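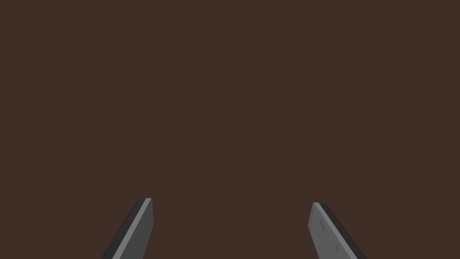 No. 76, page 4

A visit to the Widmer paper mill

Skovo lies at the end of the Romdale railway line, and the train stops there for a long time before it goes back. We arrived a little too early, and as the mill did not open its gate before ten, we walked up and down the one street to keep warm. On the 12th January there was hard frost in the valley. The bakery was open, which I mention for the members who want to go next year, because there is no food at the mill except biscuits.

The Widmer mill has stood by the river since the time when paper was still made from rags, and it makes paper from cotton today, but the cotton now arrives as white pressed sheets which look like thick blotting paper. Once a year, in January, the machines are stopped for cleaning and the mill holds its open day. It may sound strange to visit a factory when it is not working. I had the same doubt. But on this day you can walk into places where visitors are not allowed at other times, and the hand-made department works as usual, so there was plenty to look at.

The tour begins in the yard, beside the water channel. The water is taken from a spring higher on the hill and not from the river, because the river carries iron and the iron makes small brown spots in the paper after some years. Several of us knew these spots very well from old books at home, and I am glad to know at last that they can come from the water. Our guide said that they can also come from other things, from mould for example, and that one should not blame the papermaker for everything. She was a woman with a very quiet voice, and in the yard, with the water running, the people at the back missed half of it. Inside it was better.

In the first building we saw the beaters. These are long oval basins with a heavy roller at one side, and the cotton goes round and round in water, under the roller, until the fibres are opened. One of the two basins had been emptied and the other was full. We were invited to put a hand in. It felt like thin cold porridge. How long the beating takes depends on what paper is wanted: a soft paper for printing is beaten for a short time, and a hard paper for writing much longer. The person in charge takes a little of it in a glass jar, shakes it with water and holds it against the window. There is also an instrument for this, with a scale, and I asked which of them is believed when they do not agree. The answer was that they then make one more test with the instrument.

After this we crossed a covered bridge to the vat room. I will describe it at more length, because most of us had come for it.

The vat is as high as a table and is warmed a little, so that the hands of the papermaker do not suffer. The mould is a wooden frame with a fine wire net, and on top of it lies a second, loose frame called the deckle. The papermaker puts both into the vat almost upright, turns them flat under the surface and lifts. Then there is a short shake, first forward and back and then from side to side, and the water runs away through the wire. All this takes only a few seconds. The sheet is then pressed off the mould on to a wet felt, with a rolling movement, and the next felt is laid over it.

I have read about this movement many times in books. I had understood from them that the shake is a strong one. It is very small. If you look away for a moment you miss it.

Visitors could try with a small mould at a second vat. My own first sheet had a thick corner and a hole, and the second had only the thick corner. A boy who stood before me in the queue made a quite even one at his first try and was not at all surprised. The sheets were pressed and given to us at the end of the day between two pieces of blotting paper, with our names in pencil. One member has already used hers as an endpaper, thick corner and all, and it can be seen at the next meeting.

Next to the vat room is the drying loft, up a steep stair with a rope in place of a rail. Please take this stair seriously if your knees are not good. The sheets hang in groups of three or four over cords, and the long sides of the loft have wooden shutters which can be moved to let in more air or less. In winter they are nearly closed. Drying takes several days, and in wet autumns it takes longer than anybody likes. In one September the fog stayed in the valley so long that a whole order had to be taken down damp and hung up again in the office. I would have liked to stay in the loft longer, for it smelled of clean washing, but the next group was already waiting at the bottom.

Sizing was explained in a small room with a stove. Paper without size drinks ink like a cloth. Here the dry sheets are drawn through warm gelatine, pressed and hung up once more. For the machine-made papers a modern size is already mixed into the pulp, and this second drying is not needed. A man in our group asked if the gelatine has a bad smell in summer. It does.

We then saw the paper machine. It was standing still, with its covers open, and a team was washing the long wire belt with soft brushes. The machine makes the Protik papers, which many members know as a cover paper and which are now sold in 4 weights. I had always taken Protik for a hand-made paper, because of its edges. The edges are made with a thin jet of water which divides the wet sheet as it passes, and the paper is afterwards torn along this line. I was a little disappointed for a moment, and then I thought that I have been content with these edges for many years and can stay content.

Last came the sorting room, and this was for me the best part. Every hand-made sheet is looked at on both sides under a north window, and then it is held up to see the light through it. Sheets with a fault are put on a separate pile as seconds, and those which are worse go back to the beater and become paper again. A board on the wall shows the work of the last season for the largest size: 2,587 sheets accepted, 766 sold as seconds. The sorter showed us some of the faults, and they have pretty names. A drop of water which falls from the hand of the papermaker on to the fresh sheet leaves a thin round place called a papermaker's tear. I asked if I could buy a sheet with one of these and was sent to the shop.

The shop is in the former stable. Seconds are sold by weight on the open day only, and you may look through the piles yourself, but with clean hands — there is a basin at the door, and they do watch that you use it. I bought ten large sheets for much less than I had expected. The coloured papers were nearly finished when our group came, and I would advise anyone who wants dark blue or brown to visit the shop first and take the tour after it. Bring a stiff board and some string, because the mill wraps everything in rolls, and a roll is not kind to a thick paper in a full train.

There was one thing which I think could be done better. The groups were too large for the vat room. People at the back saw mostly coats. The mill has put up a platform of two steps along the wall, and this helps, but only six can stand on it at one time. Our guide sent the ones from the platform to the front half way through, and I believe she did this on her own idea, for the group before us had not been moved at all.

For the journey: the train from the junction goes every two hours, and the walk from Skovo station to the mill is fifteen minutes along the river path, or a little more in frost. The path has no lamp, and by the time we left it was getting dark, so a torch is useful. The tour is free, but a place must be reserved by letter or telephone before the end of the year. Dogs must stay in the yard.

I have given two of my sheets to our sample drawer, with the weight and the fault written in the corner in pencil. Both are from the gelatine-sized white. Members may cut a strip from them for testing, if they will please cut from the long side and leave the watermark.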